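Wistura brings its kitchen waste round to 3000 more homes

Drindel, Tue 6 August

Wistura is very pleased to announce that its weekly food and household waste round, which began in the old streets by the harbour, will be stretched out this autumn to take in the whole of Drindel and the villages up the Clastine valley. That brings another 3000 homes into the service, and we would like to say a warm thank you to everybody who wrote, rang or stopped one of our crews on the pavement to ask when it would be their turn.

The idea has always been a simple one. Most of us have a bin in the kitchen, another in the bathroom and perhaps one more under a desk somewhere, and by the end of the week they have a habit of all being full at once (usually on the night it is raining). Under the new round every home will have its own collection morning, the same one each week, and a printed calendar to hang on the fridge or the back of the door. Bags go out by seven. If you forget, and we all do, a late bag can be taken to the Aebischer yard on the Clastine road at no charge, up to three bags a visit.

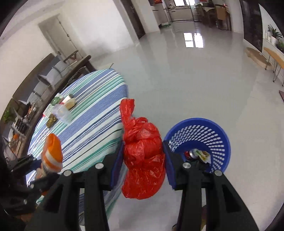
Households joining the round will get a welcome pack through the door before the first collection. In it you will find the calendar, a leaflet in large print and a roll of bags to last 12 weeks. Please tie the bags well, as a good firm knot keeps the foxes and gulls away and makes for a much tidier street, and please do keep broken glass out of them altogether. Glass, batteries and old paint can still be taken to the Aebischer yard, as before.

We know from the trial in June that people had a good many questions, most of them about smells in warm weather and where on earth to put everything in a small flat. The leaflet has a page on each. We have also listened to those who live up long flights of steps, and help with carrying will be on offer to anyone who finds the stairs hard going. You only need to ask once and it will stay on our list until you tell us otherwise.

The lorries for the valley will be smaller than the ones used in town, so that they can manage the lanes above Clastine without blocking the school bus. Nearly all of the existing rounds will keep their present day, and anyone whose day does change will have a letter from us well beforehand.

Letters, leaflets and calendars can also be picked up at the Wistura front desk in Drindel, where questions from residents and the press are always welcome.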